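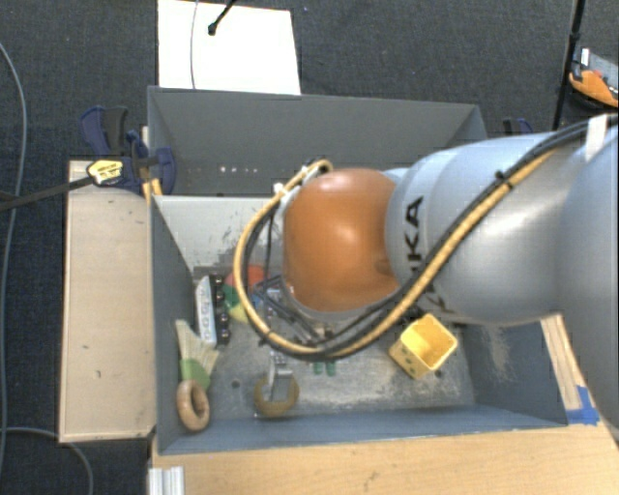
A gray bin, well scuffed, and its assorted contents.

Every household has a container into which things go when they have no other place to be. In my grandmother's house it was a drawer. In mine it is a drawer, two shoeboxes and, since June, the bathtub of a guest room in which no guest has stayed. Ginette Carré has made a living out of this weakness, and she was kind enough not to look disappointed when I described the bathtub.

Carré runs Makby, a two-room sorting service over a closed bakery in Roussel. People send her their odds and ends by the boxful, and she sends back the same things in an order a person could live with. Her record for a single drawer is 331 items. The owner had described it on the form as "mostly pens."

"There were four pens," Carré says. "One worked."

Her method begins with a bin, gray for preference, wide and open at the top. Everything gets tipped in and spread out until each thing has some floor around it. Small objects are cowards, she says, and hide behind bigger ones. A narrow package will stand up beside something long and black as if the two had arrived together, and something round and red-orange will get all the attention while a dark little spot of a thing goes unnoticed in the open.

She is fond of old bins. New ones are slippery and everything slides to one end. A floor with a few years of white streaks on it has, in her word, manners. Her business partner, Quentin Joly, would like to replace the lot and has a catalog from Durkska with the corners folded down. The catalog has been on her desk so long that it has been sorted twice.

Joly keeps the ledger. Last year the pair handled 2,216 drawers' worth of other people's indecision, and 1,957 of them contained at least one key that opened nothing. Clients are offered the chance to throw the keys out. Hardly any take it. One man in Stuson paid extra to have his put on a ring.

I went home and emptied one shoebox into a roasting pan. It took me most of an evening to make five piles, the largest of which I labeled "other" — and which is now back in the shoebox.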